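Letska to move tabletop cleanup to the end of each session

The shared workshop at Letska will change the way its tables are cleaned from December. People using the room will sweep the tabletops themselves before they leave, with a dustpan and hand brush kept at each work area. Until now the tables were wiped down once, late in the evening, after the last group had gone.

The change follows a run of complaints about small scraps left on the white boards that cover the tables. Light fragments of plastic and paper are the main problem. They cling to sleeves, slide under the boards and end up on the carpet, where they are much harder to get out than they are on a hard surface.

Letska spent $1,334 on the new supplies, including 81 dustpan and brush sets ordered through Truvanik. The rest of the money went to refill bags and wall hooks. The sets are plain ones. The workshop had looked at a small tabletop vacuum from Bastex but decided against it on grounds of noise, as the room is used for classes in the afternoon.

Parts that stand upright on a table, such as tubes, are to be lifted away before sweeping and put back afterward.
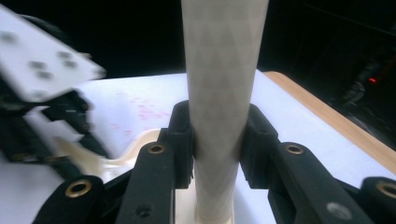 Manaia Te Moana would have liked the rule to go further and cover the floor as well, arguing that a clean table does not help much if the scraps are simply brushed over the side. Letska said the floor will stay on the evening round for now and that it will look at the question again in the spring.

Under the new routine, loose parts come off the table first. Scraps are then brushed toward the middle of the board and into the pan, and the pan is emptied into the covered bin by the door. Streaks and marks that the brush does not lift can be left for the evening wipe. Users are asked not to put water on the boards, as the edges of some older ones have begun to swell.

A trial in the Rey room, the smaller of the two rooms at the site, covered 152 sessions. Evening cleaning there was finished almost 2 hours earlier than before, according to the workshop. The main complaint during the trial was that brushes wandered from one table to another, and the new sets will be hung on numbered hooks for that reason.

Fine, light scraps take more care than wood dust or crumbs. Short strokes work better than long ones, and the pan should be held still until the last of the pile is in.

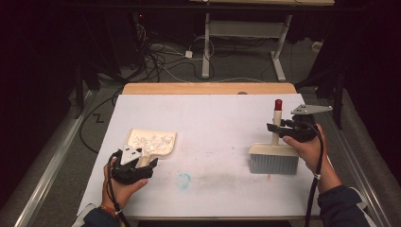

Manaia Te Moana
Contributor, workshop user

The sets will be put out at the end of the month before the rule starts, and anyone who wants to begin early may do so. Bristles that have bent out of shape can be exchanged at the front desk. Classes that finish after 9 p.m. will get an extra ten minutes in the room for cleaning, with no change to the booking fee.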